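Ticket 36 – cereal going soft on the kitchen counter
Opened by: Mulugeta Tesfamariam
Status: waiting on requester

Hi Attila, and thank you so much for getting back to me on Wednesday! I did try what you suggested and pressed all the way around the rim of the lid, but the oat rings were still chewy after 3 days – such a shame with a nearly new bowl. I'm happy to move things if the spot is the trouble. The counter, with the French press and the gingham lids along the wall:

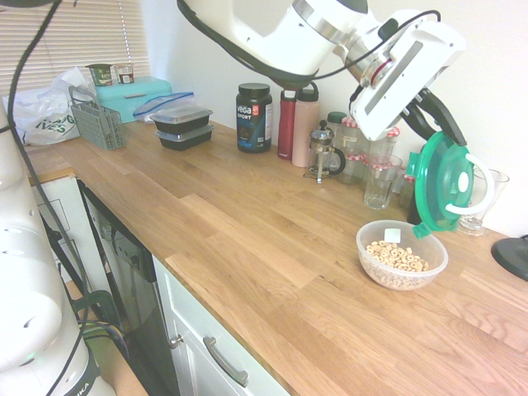
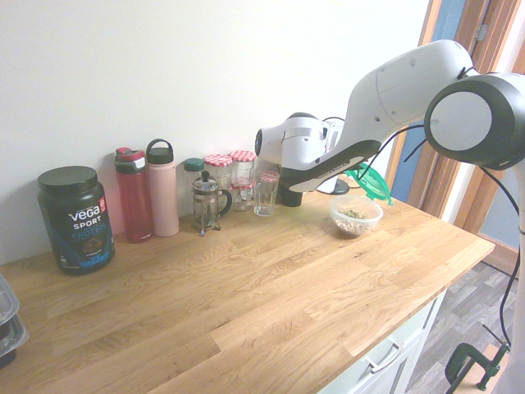 Would a spare seal from Nutura be worth a try, or should I just go back to a jar? No rush at all, we have toast.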